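社团的叠布项目，我为什么还是不太信

九月开学以后，Flalwood机器人社一直在做同一件事：拿着手持夹爪，去夹床上那些软塌塌的东西。凉席、床单、长布条，凡是一拎起来就变形的，都算数。项目名字叫Rornine，是Arif Gazi起的，问他什么意思，他说好听。好吧。

我是第二周加进去的，负责整理数据，偶尔上手采。先把立场摆出来：我对这个项目一直有怀疑，组里的人都知道，Arif甚至在群里给我改过备注，叫“反方”。所以下面写的东西带着反方的口气，读的时候自己打个折扣。

计划书上的目标是2,000条示范，学期结束前采完，然后训练，然后拿去参加Minton那个校际展示。写计划书那天晚上大家情绪很高，白板上画了一条直线，从零一路画到2,000，斜率非常漂亮。我当时问了一句，这条线的单位时间里有没有算进去吃饭、上课、期中考试和把布重新挂好。Malsha Bepari说，挂布能花多久。

挂布能花很久。长布条要从凉席前面垂下来，垂得太靠边，夹爪过去就要拧着手腕；垂得太短，手指尖够不着。挂好了，人一挪动，它自己又歪了。桌上摆积木的组没有这种烦恼，积木放在哪儿就待在哪儿。我们选布，是因为Arif觉得夹积木的人太多了，评委看腻了。理由我接受，代价当时没人算过。

操作本身说起来很简单。一手一个夹爪，或者一手拿着，另一手配合，黄色的两根手指对准布的下端，靠过去，合上，提起或者拉开，放手。每个动作之间停一下，好让后面切分的时候有个明显的断点。手要稳，速度要匀，不能像平时整理床铺那样一把抓。Pushpa Nigam是组里手最稳的，她采的那批我几乎不用返工；我自己采的，三分之一被我自己删了。 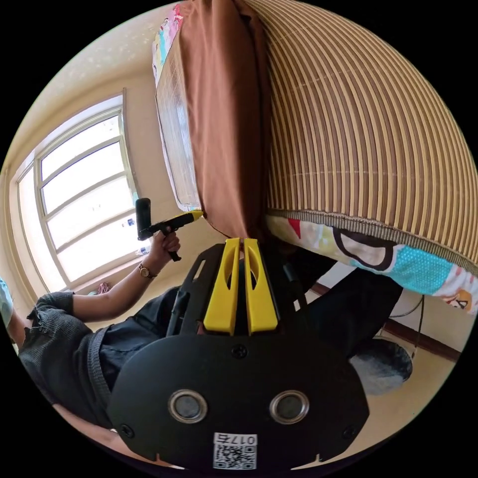
速度这一条，我跟Arif吵过不止一次。他的意思是慢一点，数据干净。我的意思是，慢到那种程度，已经没有人会那样收拾床铺了。模型学到的会是一个人在水底下叠被子。他说先学会再提速。这话我在别的项目里也听过，后半句很少兑现。

再说场地。实验室没有床，也没有像样的软东西，所以采集放在宿舍式的房间里做，席子、花床单都是现成的。我承认这比实验台强，背景乱，光也不听话，窗边上午亮得发白，到了傍晚又完全是另一个样子。Shahnaz Wanigasekara对此很满意，她认为乱就是多样性。我不同意。同一张席子，同一条棕色的布，同一面墙，从上午采到晚上，变的只有光。这叫一个房间的很多个时刻，离“家庭环境下的柔性物体操作”还差得远，而后面这几个字赫然写在我们的海报标题里。

我提议换房间，至少换三四处。大家都说好。然后就没有然后了，因为搬一次凉席要找人，要借推车，还要跟楼里打招呼，而学期中间谁都没有一整个下午。

期中之前我统计过一次，能用的是392条。我把这个数字发到群里，Arif回了一个大拇指，隔了一会儿又问：“能用”的标准是谁定的？

问得有道理，因为标准是我定的。我的规矩是：布要真的夹住，夹的是指定的那一端，中途没掉，没有人的手伸进来帮忙。最后这条砍掉了最多。人有一种本能，看见布要滑，另一只手就会去扶，自己根本意识不到。回看录像的时候才发现，好嘛，扶得又快又自然。我删的时候挺心疼，可留着它等于告诉模型，快掉的时候会有神来帮你。

Malsha觉得我太严。她的说法是，失败和补救也是数据，全删了，模型就只见过顺利的情况，一遇到滑落就傻眼。这个反驳我想了好几天，觉得她有一半是对的。用夹爪自己补救的，我后来放回去了；用空手补救的，照删。为这条线划在哪里，我们开过一次会，从晚饭后开到楼里熄灯，会议纪要只有四行。

还有一个老问题，编号。每个夹爪上贴着小标签，左右手分开编。刚开始有人图省事，抓起哪个用哪个，结果有一批数据左右对不上，我对着屏幕翻来覆去地核，越核越怀疑自己分不清左右。现在规定开工前先念一遍标签，录进声音里。听上去很傻，我坚持要做，也是我在这个项目里唯一一条没有被讨论过的规定。
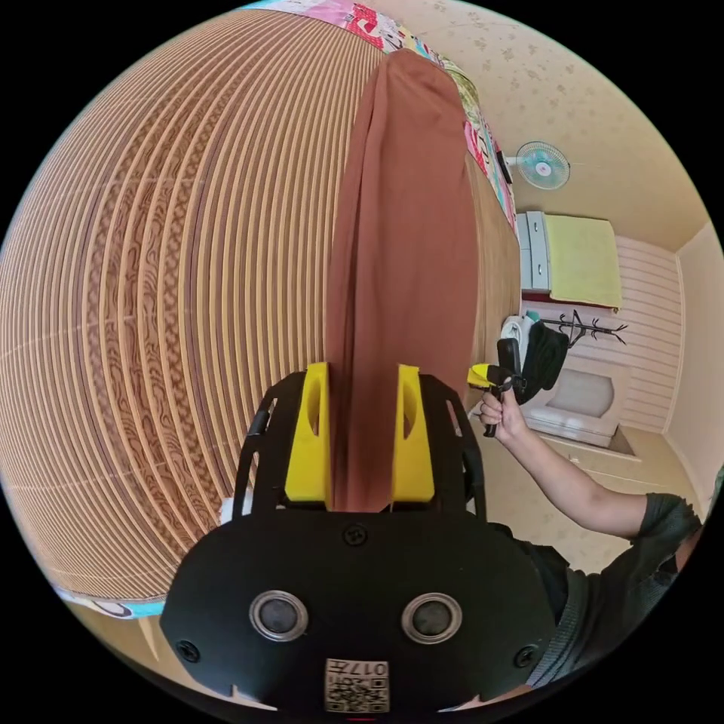
图片来源：Flalwood机器人社采集记录／Malsha Bepari 整理

夹长布条的下端，是任务表里排第一的动作，也是我最常拿来泼冷水的动作。手指一左一右，布在中间，一合就捏住了，拍下来很像那么回事。问题在于，布垂着的时候，下端在哪里几乎是明摆着的，重力替我们把最难的一步做了。真正烦人的是布堆成一团、找不到边的时候。任务表里有这一项，排在最后，到目前为止一条都没有采。

我把这件事跟指导老师Anwara Kodikara讲了。她没有站在我这边，也没有站在Arif那边，只问我们打算在展示的时候演哪一项。大家互相看了看，Arif说，夹垂着的。她说，那海报上就写夹垂着的。

海报到现在还没改。Arif的意思是，标题总要留一点余地，评委也知道学生项目是怎么回事。我觉得评委知道是评委的事。隔壁Jayasinghe楼那一组，做的是最普通的分拣，标题老老实实写着“三种杯子的分拣”，我去看过他们排练，三种杯子，换了位置也能拣，看完心里很不是滋味。

训练这一块我说得少，因为我管得少。Shahnaz用前面那批数据跑过一版，给我们放了一段回放。机械臂靠近布，停住，合爪，夹到了空气，然后非常镇定地把空气提了起来。屋里笑成一片，我也笑了。笑完我问是哪里的问题，得到的答案有：数据不够、光线变化、夹爪深度估计偏了、那天的布挂得太靠后。四个答案，没有一个做过对照。我建议固定别的条件，一次只动一样，Shahnaz说时间不够。时间不够这句话，我们组可以印在队服上。

也要说句公道话。采集这件事本身做得比我预想的认真。新来的人第一次拿夹爪，手腕僵得像在端汤，Pushpa会站在旁边一遍一遍地带，不催。记录表从第一页起就没断过，谁采的、哪一把夹爪、布怎么挂的，都写着。我以前待过的项目，到第三周记录表就成了草稿纸。光凭这个，将来有人接手的时候不会骂我们，或者少骂几句。

另外，我自己也有变化。刚来的时候我觉得，用手持夹爪采数据，无非是让人替机器把活干了，再假装机器学会了。现在我没那么刻薄了。自己捏过那两根手指，才知道没有触觉、开口就那么宽的时候，一条布有多难伺候，很多我原先觉得理所当然的动作根本做不出来。这点体会很实在，至于能不能变成模型的本事，我仍旧打问号。

剩下的时间是11周。照现在的速度，2,000条采不完，我已经在群里说过，得到的回复是再招点人。人多了，标准更难统一，返工更多，这个我也说过。我的方案是把目标砍下来，少采垂着的，把成团的那一项先开个头，哪怕只做一小批，失败也照实写。Malsha投了赞成，Pushpa说都行，Shahnaz要先看完下一版训练结果再说，Arif还没回我。

明天上午轮到我挂布。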